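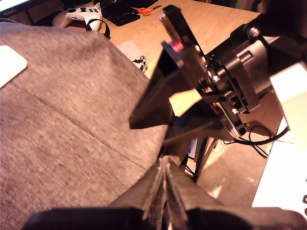 Wie lange muss ein Filz liegen, bevor man ihn zuschneiden darf? Mindestens zwei Nächte, flach und ohne Gewicht drauf, sagt die Frau, die in Rothe seit Jahren Taschen, Hüllen und Sitzauflagen näht und ihren Namen lieber nicht im Netz lesen will. Ware von der Rolle hat Spannung, die muss raus. Wer gleich schneidet, hat am nächsten Morgen Teile, die nicht mehr aufeinander passen.

Die Werkstatt liegt im Hinterhof, früher Fahrradladen, davor irgendwas mit Farben. Zwei Räume, ein Ofen, der nur die eine Hälfte warm kriegt. Wir sitzen in der anderen. Sie behält die Weste an und redet schnell, weil um vier der Paketdienst kommt.

Angefangen hat sie mit Resten. »Ich hab bei einem Polsterer gearbeitet, der hat die Verschnitte in Säcken rausgestellt. Da hab ich gefragt, ob ich die haben kann. Hat er gesagt, dann muss ich sie wenigstens nicht fahren.« Aus den Säcken wurden Brillenetuis, aus den Etuis Taschen, dann kam ein Laden in Clikthorpe und wollte auf einmal Ware. England, ausgerechnet. Eine Kundin hatte im Urlaub ihre Tasche dabei gehabt und die Inhaberin hat sie angesprochen. »Die hat mir einen richtigen Brief geschrieben. Mit der Hand. Ich hab drei Tage gebraucht, bis ich die Schrift lesen konnte.«

Inzwischen ist das mit England schwieriger. Zollpapiere, Warennummern, Ursprung. Sie zieht eine Schublade auf, macht sie wieder zu. »Seit Januar hab ich ein Paket geschickt. Eins. Das hat länger gebraucht als ich für die Taschen.« Aufgeben will sie den Laden trotzdem nicht — die zahlen pünktlich und mäkeln nicht an den Farben rum.

Also die Farben. Warum ist fast alles grau? Die Frage kriegt sie offenbar öfter. »Weil die Leute grau kaufen. Die sagen alle, ach, das Grün ist aber schön, und dann nehmen sie grau.« Meliert verzeiht außerdem mehr, Fusseln, Kreidereste, kleine Druckstellen. Ein reines Schwarz sei die Hölle, da sehe man jedes Katzenhaar. Und Creme macht sie nur noch auf Bestellung und gegen Anzahlung.

Wolle oder Kunstfaser, da wird sie länger. Reiner Wollfilz ist teuer, gerade in den dicken Stärken, und wer eine Tasche für den Einkauf will, braucht den nicht unbedingt. Für Sitzauflagen nimmt sie nur Wolle. »Da sitzt man drauf, das soll warm sein und nicht knistern.« Von Mischungen hält sie wenig. Die fangen nach einem Winter an zu pillen, und dann kommen die Mails. Den Wollfilz bezieht sie von Midar, einer kleinen Weberei und Walkerei, die eigentlich an Einzelne gar nicht liefert. Mindestmenge 3.000 Euro im Jahr. Sie hat sich mit einer Hutmacherin zusammengetan, eine bestellt, beide zahlen. Im ersten Jahr gingen 2.000 davon auf die Hutmacherin, mittlerweile ist es andersrum.

Und die Nähte? »Ja, die Nähte.« Sie lacht. Bei Filz sieht man jeden Stich, der daneben geht, und auftrennen ist auch keine Lösung, die Löcher bleiben. Stichlänge 4, bei dickem Material auch mal 5. Lederadel nur, wenn wirklich Leder dabei ist, sonst schneidet sie zu viel. Und keine Stecknadeln, Klammern! Das sagt sie zweimal. Für lange gerade Strecken klebt sie sich einen Streifen Malerkrepp auf die Stichplatte, den fährt sie entlang. Die Führungsschiene, die bei der Maschine dabei war, liegt im Regal. Zu wackelig.

Offene Kanten lässt sie offen. Früher hat sie alles eingefasst, mit Schrägband, sauber, Kante auf Kante. Hat die doppelte Zeit gekostet und keiner wollte es bezahlen. »Guter Filz franst nicht. Wenn er franst, ist es kein guter.« Was franst, sind die Bänder und Gurte, die sie dran näht. Baumwollgurt schneidet sie schräg an, schlägt ein, zweimal drüber. Polyester wird mit dem Feuerzeug verschmolzen, Fenster auf dabei.

Wir reden über Preise. Eine mittlere Tasche kostet bei ihr so viel wie ein gutes Abendessen zu zweit, wobei man das ja gerade eh nicht machen kann. Die Märkte sind letztes Jahr alle ausgefallen bis auf einen im August, draußen, mit Absperrband. Der lief gut. Sie hätte da doppelt so viel verkaufen können, hatte aber nicht genug genäht, weil sie dachte, es kommt sowieso kein Mensch. Ärgert sie heute noch.

Verkauft wird jetzt übers Netz. Eine Zeit lang war sie bei Trusance, einer Plattform für Handgemachtes, und das war, nun ja. Die Gebühren gingen zweimal hoch, die Suche wurde umgebaut, plötzlich stand sie auf der letzten Seite hinter lauter Ware, die nach Container aussah. »Ich hab denen geschrieben. Da kam ein Textbaustein. Hab ich wieder geschrieben, kam der gleiche.« Seitdem eigener Shop, von einem Bekannten zusammengebaut, etwas hakelig auf dem Handy. Aber ihre 2.000 Adressen im Verteiler hat sie mitgenommen, auf die ist sie stolz. Alle von Hand eingesammelt, am Marktstand, auf Zetteln.

Was würde sie jemandem raten, der anfangen will? Erstmal ein Meter kaufen, nicht die Rolle. Ein Rollschneider mit frischer Klinge und eine Matte, die groß genug ist. Eine alte mechanische Maschine tut es völlig, sie selbst näht immer noch auf einer, die älter ist als sie. Und Probestücke aufheben, mit Zettel dran, welcher Faden, welche Spannung. Sie hat einen ganzen Karton voll davon. Den Zettel an die ersten hat sie vergessen, die sind jetzt wertlos.

Waschen übrigens nicht, auch wenn die Kundschaft das dauernd fragt. Ausbürsten, auslüften, Flecken mit lauwarmem Wasser und ein bißchen Wollwaschmittel abtupfen, von außen nach innen. Einmal hat ihr jemand eine Tasche zurückgeschickt, die war bei sechzig Grad drin. »Die hätte noch für ein Brötchen gereicht.« Umgetauscht hat sie sie nicht, aber aus dem Stück einen Topfuntersetzer gestanzt und mit reingelegt in die nächste Bestellung. Die Kundin bestellt bis heute.

Pläne fürs Jahr? Sie zuckt mit den Schultern. Eine Serie mit Laptophüllen, weil alle daheim sitzen und von einem Zimmer ins andere tragen. Vielleicht ein Kurs im Spätsommer, wenn man wieder darf, vier Leute am Tisch, mehr gehen nicht rein. Der Ofen müßte gemacht werden. Und das Schild vorne, da fehlt seit dem Sturm ein Buchstabe.

Es klingelt, Viertel vor vier. Der Paketdienst ist zu früh. Sie ist schon halb im Flur, Rolle Klebeband in der Hand — das letzte Paket ist noch offen.

Aufgeschrieben am 12.02.2021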